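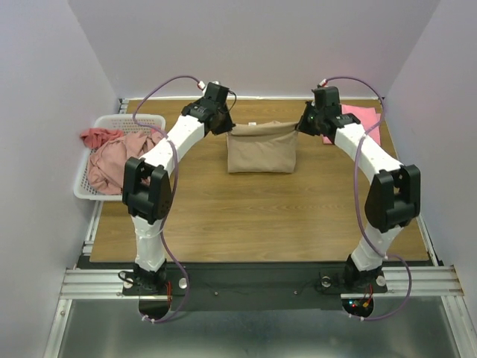
A beige fabric bag, open at the top.

Home | Gis | Rash guards | Mats | Bags | Sale | My basket

Jostent Grappling Dummy, 86 cm seated model

Right, I'll own up. I put off stocking a grappling dummy for years. Every one I tried either flopped over like a tired drunk or was so stiff you couldn't get an arm out from under it, and I didn't fancy selling something I wouldn't roll on myself. Then Haoran Shao, who teaches the early class at Luvargate, let me have a go on his Jostent and I ended up drilling armbars on it for most of an evening (my other half had to ring and ask if I was coming home!).

It comes in a kneeling, sat-back position with the arms out in front, so you can work guard passes, knee on belly, mount, back takes and most of your chokes. The neck is firm enough that a guillotine feels like a guillotine. The elbows bend and stay bent, but the wrists are a bit stubby, so if kimuras are your whole game you may grumble. I did.

You buy the shell empty and fill it yourself. Old clothes are best, cut into strips and rammed in hard, starting with the hands and feet. Please don't use sand. I tried sand in the legs of mine and it took two of us to get it back up the stairs. Give it a week, then top it up, as the filling always settles round the hips. The zip runs down the back under a flap, and I've not caught a toe in it yet.

It'll wear a gi as well. An A2 jacket goes on nicely, though the trousers are a fight. Jia do a cheap one in white that I keep on mine for collar chokes, and it washes well enough. Wipe the shell down with whatever you use on your mats and let it air before you shove it in a cupboard.

I've sold 318 of these now and had four back, three of those with split seams at the shoulder. Jostent have since doubled the stitching there. If yours goes, send me a photo and I'll swap it.

The old Unitz standing dummy is still on the site for anyone who wants to practise throws, but for ground work I'd have this one every time, and it's a good bit cheaper too. Next delivery is due in July, so if it says out of stock, pop your email in the box and I'll give you a shout when they land.

Product code: 518
Sold unfilled. Gi not included.

Print this page | E-mail to a friend
86 shares | 12 comments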